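Workshop > Tips > Bench automation > Mains leads and small arms

Mains leads near a two-arm bench cell: working rules

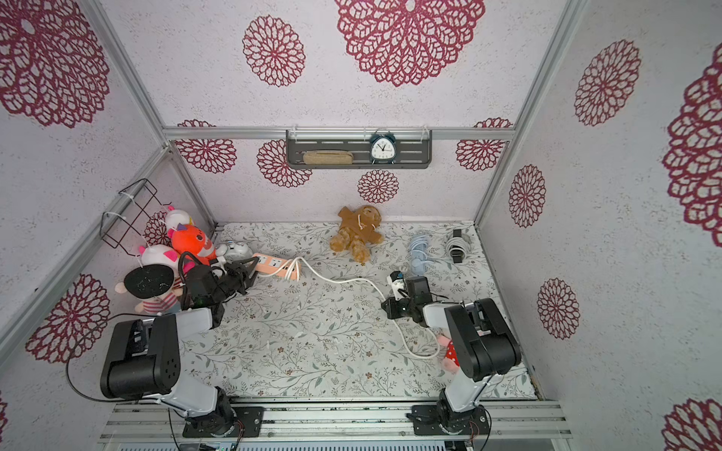 These rules cover small fixed arms used for plugging and unplugging mains leads on a bench. They assume hobby or light workshop use, one operator, and a cell no bigger than a large cupboard. They do not replace the arm maker's manual or the wiring regulations. Where the manual is stricter, follow the manual.

1. Power for the arms and power for the work

Keep two supplies. The arms and their controller run from one outlet, and any socket strip the arms are meant to handle runs from another, or from nothing at all. For practice runs the strip should be dead, with its own plug out of the wall and lying where the operator can see it. A strip with its switch turned off is not dead for this purpose.

If a live strip is needed for a final test, put it on a residual current device and test the device with its button before the session. Use a load that does no harm if it comes on halfway through an insertion. A lamp will do. A heater, kettle or soldering iron will not.

Do not let an arm insert a plug into a live socket when the plug has a damaged pin, a cracked body or a loose cord grip. Repeated gripping wears the moulding at the sides. Inspect after each session and scrap the lead at the first sign of whitening or cracks.

2. Holding the plug

Grip the body, never the cord. The jaws should close on the two flattest faces, with the pins clear of the jaw tips. Start with the lowest force that holds the plug against a light tug by hand, then raise it in small steps. On our Wireo grippers the force setting runs from 0 to 255 and we settled at 70 for a moulded two-pin plug. Rewireable plugs have a screwed cover and need less.

Bare metal jaws are not acceptable for this job. Fit rubber or printed soft pads and check that the screws sit below the pad surface. A pad that has turned shiny has lost its grip and should be changed, even if it still measures the right thickness.

3. The lead itself

A lead pulls back. Most failed insertions on our bench came from cord tension and very few from poor aim. Leave enough slack for the cord to lie in a loose curve on the floor of the cell through the whole movement. Before starting, move the gripper by hand (drives off) to the furthest point it will reach and confirm the cord is still slack there.

Keep the curve away from the arm bases. A cord caught under a base plate or round an elbow joint will be dragged at full motor force, and the controller may read this as ordinary load. Set the joint current limit so that a snagged lead stops the arm. Test it with a piece of string tied to the rail.

Leads not in use are coiled and strapped. Do not wind them tighter than they came from the factory.

4. The arms' own cables

Signal and motor cables need a service loop at each moving joint, long enough for full travel and short enough not to reach the work. Tie them to the fixed link on each side of the joint and leave the loop free between. Check for loose wires at the base plates before switching on. Any conductor hanging free is traced to both ends and then secured or removed.

Open circuit boards at the front of a cell should be covered if there is any chance of a plug or screw landing on them. A strip of clear sheet on spacers is enough, and leaves the lights readable.

5. Clutter in the cell

Mixed objects are useful when the arms have to cope with a busy background, but they have to be chosen. Soft items are the safest fill. Keep them out of the path between plug and socket, and keep anything with long threads or ribbons out altogether - a thread in a gearbox takes an afternoon to remove.

Objects on a raised shelf should be stable when the frame shakes. Hang the shelf from proper hooks and load it lightly. Wire baskets on the side walls can be held with cable ties, doubled if they carry more than paper.

Floor mats must be fixed down at the corners. A mat that creeps changes the height of everything standing on it and will spoil taught positions.

6. Reach and overlap

Where two arms share a floor, decide which one owns the middle. The other waits outside until the first has reported that it is clear. We mark the shared zone in the controller as a box 326 mm wide and refuse any program in which both grippers enter it together, apart from handovers. Handovers run at 23 per cent speed.

The operator stands outside the frame whenever the drives are on. Reaching over the front rail to straighten a cord is the commonest breach of this rule. Press the stop, wait for the brakes, then reach in. If the arms have no brakes, support them first, as they will drop.

7. Records

Write down each session's pad condition, gripper force, lead used and number of insertions. Our leads have lasted nearly 163 insertions before the body showed wear, but this depends on the pads, and yours should be judged by inspection.

Related tips
Fitting soft pads to Wireo grippers
Testing an emergency stop with the Burkine relay box
Cutting and squaring aluminium extrusion
Choosing a strain relief for moving cables
Fostari current limits: sensible starting values

Contact | Copyright Nakajima Workshop Notes | Back to top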